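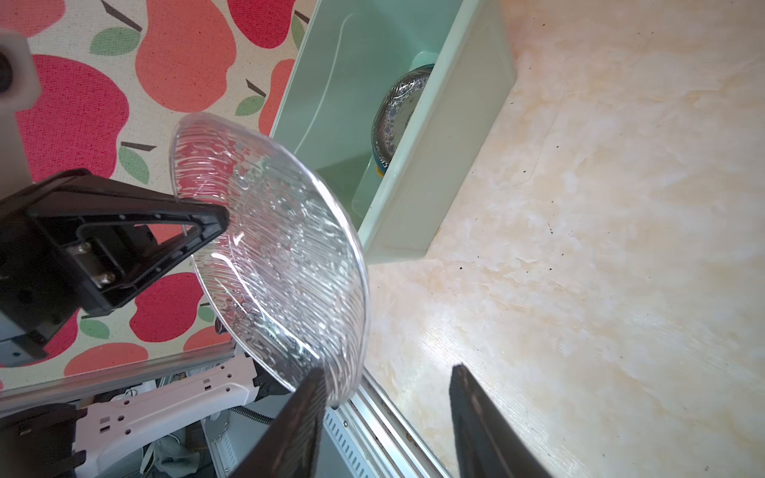
# How glass is made

Glass is a solid, but its insides are not arranged like those of most solids. In salt or ice, the tiny particles line up in a regular pattern called a crystal. In glass they are jumbled, much as they would be in a liquid. The difference is that in glass the particles are locked in place and cannot flow past each other.

A solid of this kind is called amorphous, a word meaning "without shape". It refers to the pattern inside. A glass marble has a perfectly good shape on the outside.

## What goes into it

The main ingredient is sand. Ordinary sand from a beach contains bits of shell and iron, so factories use a cleaner kind that is nearly all silica. Silica melts at a very high temperature, above 1,700 degrees Celsius, and heating a furnace that far uses a great deal of fuel.

To bring the temperature down, glassmakers add soda ash. The mixture then melts more easily, but glass made from sand and soda alone can dissolve in water. Limestone is added to prevent this. The result is called soda-lime glass, and most windows, jars and bottles are made of it.

Broken glass goes in as well. The trade name for it is cullet. Cullet melts at a lower temperature than the raw powders, which saves fuel. This is one use for the bottles people put out for recycling.

## Inside the furnace

The glassworks at Elanach makes bowls, dishes and jars. Its furnace runs day and night, because letting it go cold could crack the bricks that line it. A machine feeds in the sand, soda ash, limestone and cullet at one end. Melted glass comes out at the other, glowing orange and as thick as honey.

The melt has to stay in the furnace long enough for gas to escape. Heating limestone and soda ash gives off carbon dioxide, and this makes bubbles. Large bubbles rise quickly. Small ones rise slowly, and if the glass is taken out too early they stay in it for good.

## Blowing and pressing

There are two common ways to shape hot glass.

**Blowing** is used for things with a narrow neck, such as bottles. Air is pushed into a lump of hot glass inside a mould. The glass swells until it touches the mould and takes on its shape.

**Pressing** is used for things with a wide opening, such as bowls. A lump of hot glass, called a gob, drops into a metal mould. A second piece of metal, the plunger, comes down and squeezes the glass into the gap between the two. Any lines or bumps cut into the mould are copied onto the glass.

One mould at Elanach is known as the Quiroga, after the pattern cut into it. It is made in 4 parts, which open outwards so that the bowl can be lifted out without spoiling the ridges.

## Cooling down

A newly shaped bowl cannot simply be left on a shelf. The outside would cool and shrink before the inside did, and the two would pull against each other. This pull is called stress. Glass with a lot of stress in it may crack from a small knock, or from no knock at all.

To avoid this, the glass travels through a long, heated tunnel called a lehr, where the temperature drops a little at a time. The process is called annealing. The Elanach lehr is 27 metres long, and on a full working day 2,748 pieces pass through it.

## Why you can see through it

Light passes through clear glass with very little of it being soaked up. It does change direction slightly as it goes in and as it comes out – this is called refraction. Flat glass bends all the light by the same amount, so the view stays clear. A ridged surface sends light off at many different angles. Colours still come through, but outlines become hard to make out. Bathroom windows often use patterned glass for the same reason.

## Words used on this page

- **Annealing:** cooling glass slowly to remove stress.
- **Cullet:** broken glass used to make new glass.
- **Gob:** a lump of hot glass ready for shaping.
- **Lehr:** the tunnel where glass is cooled.
- **Refraction:** the bending of light as it passes from one material to another.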